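Sat 20 June
By the author, Ngau Household Papers

3. The bucket by the bed

I went into the bedroom part of this study expecting to write mostly about clothes. Clothes are what people apologize for when you come to the door, and clothes were what my pilot notes were full of. Then the diaries started coming back and the clothes turned out fairly dull (worn once, goes on the chair, everybody knows the chair), while the small trash was all over the place. Tissues, cotton pads, receipts, price tags, the little plastic loop that holds socks together. So this section is about those, and about the thing people put them in, if they put them in anything.

3.1 What I counted as small trash

I kept the rule simple. Small trash was anything you could close one hand around, that the person in the room said was finished with. The second half of that rule matters a lot more than the first. I had a long argument with myself over tissues, since a crumpled tissue on a bed can be trash, or it can be tonight's tissue, still on duty. I can't tell which by looking and neither can you. If the diary didn't say, I put it down as "undecided" and left it out of the main counts.

Cloths were the same problem with an extra twist. A small white cloth that has been squeezed up looks a whole lot like a tissue, and a few families used old cloths for wiping and then threw them out, while others washed them. The coding sheet (I used the Triltel sheet, with my own column added on the right) has one box for paper and another for fabric. I ended up adding a third one between them, called "paper or fabric," and I used it plenty. If you borrow the sheet, please keep that box! It looks like laziness and it saves you from making things up.

Over 12 weeks, the Tornau and Drunmont households logged 2,912 pieces of small trash in bedrooms. Of those, 232 went in as undecided. I'd guess the true share of undecided things is higher, as people filling in a diary like to sound sure of themselves, but that's a guess and I haven't built anything on it.

3.2 The containers

Hardly any of the bedrooms had what a store would call a bedroom trash can. What they had was a bucket that used to do some other job, or a paper bag hung from a knob, or a plain plastic grocery bag sitting on whatever piece of furniture was closest. In a couple of homes the bag lived inside the bucket as a liner. In others the bag and the bucket were both in the room, doing separate work, and the family could tell me exactly which thing went where even though it had never been said out loud before I asked. One diary has "bag is for bag things" in it. I asked for more detail at the second visit and got the same sentence again, a bit slower.

Open buckets were by far the favorite. I had thought lids would win on smell and looks, and when I asked people at the first visit what they'd buy, they mostly said something with a lid. Then the lids came off. Some were leaning behind a door, some had been turned into trays. A lid asks for a second hand, or a foot, and at night you have neither one free – you're lying on your side with your arm hanging off the mattress and you want the thing to be gone. The open bucket lets you be sloppy.

Height came up more than I'd planned for. A bucket that's low enough to slide under the bed gets kicked under the bed, and then it isn't a trash bucket anymore, it's a thing you find when you move. A tall one gets in the way of the cabinet door. The ones that stayed put through the whole study stood right against the side of the mattress, close enough that the sheet could hang down next to them. People complained about this in the diaries (the sheet goes in the bucket, the bucket goes over when you pull the sheet straight) and then left it where it was.

3.3 The bed as a table

I need to say something about the bed itself, or the bucket won't make sense. In the smaller rooms the bed isn't only for sleeping. It's the biggest flat surface anyone has, and in the daytime it works as a table, a desk, a changing station, a place to dump your bag. So you get bottles standing on it, and jars, and chargers, and toys, and whatever wrapping the last thing came in. I started out marking all of this as clutter. By the third week I'd stopped, and went back and changed the old entries too, which cost me most of a weekend.

What changed my mind was the way people cleared the bed at night. They'd go over it in one sweep, top to bottom, and sort as they went: this goes on the cabinet, this goes back by the pillow, this goes in the bucket. The bottles hardly moved. They'd be lifted, the sheet pulled flat, and they'd be set down somewhere close by. Paper and plastic wrapping went either straight into the bucket or, and I saw this a lot in the logs, got crumpled up first and then left on the bed anyway. Crumpling seems to be a stage of its own. It's how you tell yourself, or your sister, that you're done with a thing, and the walk to the bucket can come later. Even when the walk is one arm long.

Soft things caused the most mistakes. A wad of tissue against a patterned sheet is surprisingly hard to spot, and the sheets in these homes were nearly all patterned, flowers mostly. One family lost the same receipt twice in one evening. Another threw out a child's sock and fished it back the next morning, and after that they started checking the bucket before emptying it, which brings me to the part I like best.

3.4 Emptying, and what stays behind

You'd think emptying would be about the bucket getting full. It wasn't, at all! Most of the bedroom buckets were emptied when they were nowhere near full, and the reason people gave was that they could see something in the bottom. A pale bucket shows everything. With one tissue down there it already looks used, and a good number of people wrote that they'd rather deal with a single piece than look at it. Dark buckets and woven baskets were left a lot longer. I don't have enough of the dark ones to make a real comparison, so take that as a hint and no more.

How people got the last piece out was split between tipping and reaching. Tippers carried the bucket to the kitchen and turned it over into the bigger trash. Reachers left the bucket standing and took the piece out from above. Reaching is slower for a full bucket and a lot quicker for one scrap, and it saves you from dragging the whole thing around the bed. The walls slope in toward the bottom, so a single scrap is down at the narrowest part and you're working at the far end of your reach with the rim around your wrist. Figure 3 has the kind of case I mean.

Figure 3. White plastic bucket beside a bed, seen from above, with a single crumpled piece at the bottom (coded "paper or fabric").
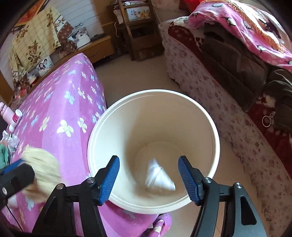 The other habit that came out of the reaching homes was the wipe. After the last piece was out, a few people ran a damp cloth around the inside, and the rest gave the bucket a look and put it back. Hair and bits of thread were the usual complaint. They cling to plastic, they don't fall out when you tip, and they can't really be picked up with anything except a wet finger. I'd left them off the sheet entirely, thinking they were too small to count as a piece of trash, and I still think that's right, but they came up in the written comments so often that I should have had a line for them. For some people a bucket with a hair on the wall was not an empty bucket, and they'd mark it "not done." Others marked the very same state as empty. I went with whatever the household said, so my numbers for "emptied" mix both kinds of standard together.

There was also the matter of the cloth. In homes where wiping cloths got thrown away, the cloth used to wipe the bucket went into the bucket, and so the newly cleaned bucket had one crumpled thing in it from the first minute. I have this in the logs again and again, and it makes a mess of any tidy story about full and empty.

3.5 Things on the cabinet, and things on the wall

I'll keep this part short since the next section goes into it properly. The low cabinet was the second stop for everything that left the bed. Where there was a plastic bag sitting on top, it usually held stuff that wasn't trash yet but was on its way, such as outgrown clothes or packaging someone thought they might need for a return. Scissors were kept up on the wall in several rooms, out of reach of the kids, and that had a side effect I hadn't thought about: tags and threads got cut standing up, next to the wall, and the snippets landed on the cabinet and stayed there for days. The bucket was on the wrong side of the room for them. In the Drunmont homes I asked whether anybody had considered a second bucket by the cabinet, and got a firm no every time. One bucket per bedroom is enough to look at, I was told.

I plan to go back in July and ask again, with the sheet fixed and a line added for hair.

Contact: Ngau Household Papers, editorial desk | © Ngau Household Papers. All rights reserved. | Back to top

We use cookies to remember your reading settings. Accept | Manage choices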